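4. Setting up the drying cabinet

The Dallero folding cabinet comes with a one-page leaflet that promises a full load dry in 3 hours. Treat that as a best case. It may hold for thin T-shirts in a warm room, but plan on longer for anything with a collar.

4.1 Before you start

1. Check that you have four poles, the fabric cover, the heater base and the hose clip. The clip is small and easy to throw out with the packing.
2. Stand the base on a hard, level floor. The leaflet says carpet is fine - we would not trust it.
3. Leave a hand's width between the cover and the wall.

CAUTION: Do not run the heater from an extension cord, whatever the seller's page says.

4.2 Loading

1. Spin the load twice in the washer. No cabinet makes up for a poor spin.
2. Hang shirts on the upper rail, one hanger apart. The "holds 30 garments" claim seems to assume baby clothes.
3. Close the zipper all the way down.
4. Set the dial to Medium. High is louder, and we have yet to see much gain from it.

NOTE: The "fresh air" button turns on a blue light. We found no other effect.

4.3 Unloading

1. Turn the dial to Off and let the fan run down.
2. Feel the cuffs, collar and pocket seams. These dry last, and the timer knows nothing about them.
3. Fold shirts while they are still warm if you want to skip ironing. It helps a little with cotton. "Wrinkle-free" is the maker's phrase.

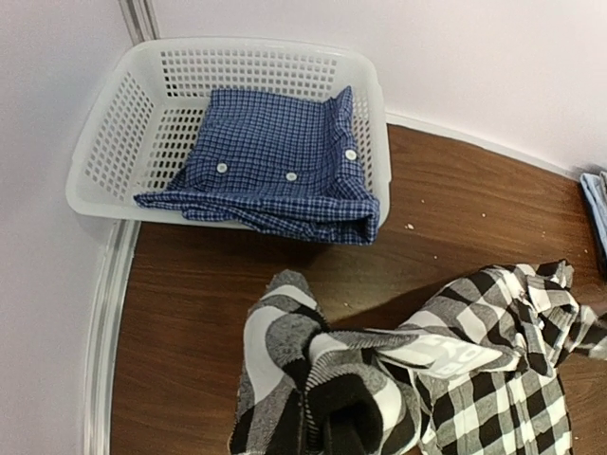
4. Empty the lint tray and slide it back until it clicks.
5. Leave the zipper open until the cover is cool.

CAUTION: Never fold the cover away damp. It will smell, and the scented pads sold as an extra only hide that for a day or two.

For fault lights, see section 5.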